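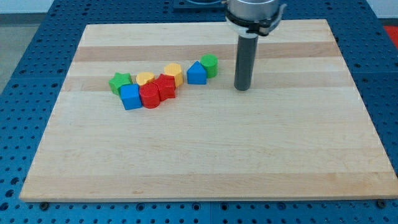
Edge-glued maple panel cups across the width after oiling, flat again on some days

Posted 1/14/22 by endgrain_l
3 min read

I glued up a panel from maple strips for the top of a low cabinet. The strips came from the offcut bin at the Kallio yard, so they are not all from one board and the color varies. Glue was Cliltau interior yellow. I left it in clamps overnight, flattened it by hand the next day, and checked it with a straightedge and winding sticks. It was flat in both directions.

Finish is Favau hardwax oil, two coats on the top face and the edges. I put nothing on the underside as it will not be seen.

The panel now cups across the grain, with the edges higher than the middle when the oiled face is up. The gap under the straightedge at the center is 3 mm. It is leaning against the wall in a heated room until the cabinet is ready. On rainy days the gap gets smaller, and once it went away entirely. There is no bow along the length and all the glue lines are closed.

What I would like to know:

Is this a glue-up fault or a finishing fault?

Can it be corrected without ripping the panel apart at the joints?

If I screw it down to the cabinet frame, will it stay down, or will it split?

The cabinet frame is maple too, with a front rail and a back rail and nothing in between.

quartersaw_pete

It's the oil. You finished one side only. Put two coats on the bottom and it will come right. I have had this with shelves. Also don't lean it on the wall, lay it on sticks.

flatbed

The answer above has the right fix in it but leaves out most of the cause, and oil on the back will not flatten the panel by itself.

Wood moves across the grain as its moisture content changes. It moves very little along the grain, and your lack of bow fits with that. A panel cups when one face is at a different moisture content from the other, or when the growth rings in the strips make one face shrink more than the other for the same change. You may have both.

Start with the rings. Look at the end of the panel and note which way the rings curve in each strip. On drying, a flatsawn strip cups toward its bark side. If the bark side is up in every strip, the small cups add together and the whole panel takes one curve, edges up. If the strips alternate, you get a slight washboard surface and an overall panel that stays close to flat. Offcuts usually go together in whatever order looks best, so check this before anything else.

Next, moisture. Hardwax oil slows the exchange of water vapor and does not stop it. Your top face is slowed and your bottom face is open. When the heating dries the room, the bare face gives up moisture first and shrinks, and that would pull the edges down, away from the oiled face. You have the opposite. In a heated room with the panel against a wall, which face is toward the room? If it is the oiled one, then the bare face is sitting in cooler, damper air next to the wall and the oiled face is the one drying. That fits edges up, and it could fit the change with the weather. Ring direction fits it as well, so one observation does not separate them.

A test that does:

Lay the panel flat on stickers of equal thickness, clear of the wall, with air on both faces. Leave it for 5 days. Do not put weight on it. Measure the gap in the same place at the start and at the end, and write the room humidity next to each reading.

If the gap closes, the cause was uneven exposure. Oil the underside with the same number of coats, let it cure on stickers, and fit it.

If the gap stays, the cause is mostly in the rings. Oiling the back is still worth doing, as it slows the swings, but the panel will need mechanical restraint.

On your other questions. I would not call it a glue-up fault while the joints are closed. Glue does not cause a smooth cup like this. A clamp pressure problem would normally have shown up as soon as the clamps came off, and you checked it after that.

Do not screw it rigidly through the front and back rails. If the grain runs side to side, the panel changes in depth with the seasons and the rails do not follow it. Fix the front edge tight so the reveal stays constant, and use slotted holes or wooden buttons at the back. Add a cross rail at each end and one in the middle, running front to back, with slotted holes. Those are what hold a cup down. Two rails with nothing between them will hold the edges and let the middle do as it likes.

If you have to flatten again, wait until the panel has settled. Planing a moving panel removes material you will want later. I take mine to a shop with a Rutura drum sander, as the panels are usually 300 mm or wider and my planer will not take them.

endgrain_l

Checked the ends. The rings curve the same way in all but one strip. The oiled face was toward the room. It is on stickers now.

splinterbox

Old thread, but for anyone with the same problem: my panel was bark side up throughout and it did not go flat on stickers, even with humidity in the shop at 70 percent. Cross rails with slots fixed it. I did not have to rip it. Elongate the slots across the grain, and use washers under the screw heads.

Related

Buttons or figure-eight fasteners for a solid top
Hardwax oil still tacky on maple
Reading ring direction on narrow strips
How long to leave a panel on stickers
Glue line visible after the second coat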